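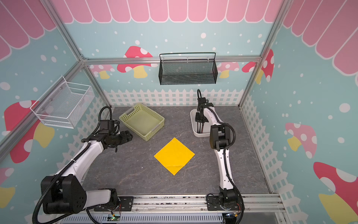 Cornen Doblado es un conjunto de 3798 episodios de manipulación bimanual centrado en una tarea doméstica: doblar paños y guardarlos en una cesta. Se publica para medir hasta qué punto una política aprendida resuelve la tarea sin ayuda humana. Cada episodio parte de una tela extendida sobre la mesa; la posición inicial varía, y un paño cuadrado puede quedar girado en rombo, como el amarillo, con la cesta verde claro detrás y a la izquierda.

Contenido
3000 episodios de entrenamiento
339 de validación
459 de prueba
Frecuencia de registro: 30 Hz

Formato
Un directorio por episodio, con vídeo, posiciones articulares, apertura de pinzas e instrucción en español. Las marcas de tiempo comparten reloj.

Limitaciones
Solo hay telas pequeñas. No se incluyen camisas, calcetines ni sábanas. Los resultados no deben extrapolarse a una colada completa. Los episodios fallidos se conservan con la etiqueta fallo.

Versiones
1.1 (agosto): corregidas las etiquetas de la partición Skov.
1.0: primera publicación, particiones Gildale y Skov.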